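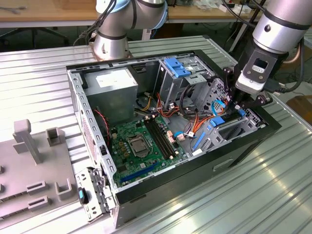
Should a town library charge late fees? My answer is that it should stop, and put the effort into getting books back some other way.

The Brekville library charges 50 cents a day on an overdue book. The fee has been the same for as long as I have had a card. Most people I know pay it without complaint, and a few are proud of it, as if they were making a donation. I used to think that way too.

Then in May my neighbor's son was told he could not check out a book he needed for school. He owed 37 dollars, nearly all of it from picture books his family had lost track of during a move. The books had been found and returned by then. The debt stayed. He went home without the book, and as far as I know the family has not been back.

Supporters of the fee say it teaches responsibility. I don't think a nine-year-old learns much from a bill his parents can't pay. A person with money treats the fee as a small rental charge and keeps the novel another week. A person without money stays away. The same rule lands very differently on two people who did the same thing.

The stronger argument is that other readers are waiting. I take that one seriously. I waited most of a winter for a history of the Mulligan canal that someone had simply kept. But the daily fee was running that whole time and it did not bring the book back. What would have helped is a phone call, and after a month a bill for the price of the book, canceled the day it comes home. The library in Jeltidley has worked this way for five years. I borrow there when I visit my sister, and the shelves look fine to me.

There is also the matter of staff time. Every fee has to be explained at the desk, argued over, entered, and sometimes forgiven. I have stood in line behind two of these talks in one afternoon. The clerk was polite in both, and I doubt it was the part of the job she signed up for.

I would keep the charge for lost and ruined books. Those cost real money to replace. I would also let a card be paused when someone has a stack of items out and won't answer a call. Old balances for late books that have already been returned should be wiped clean, and the people who owed them should get a letter saying their cards work again.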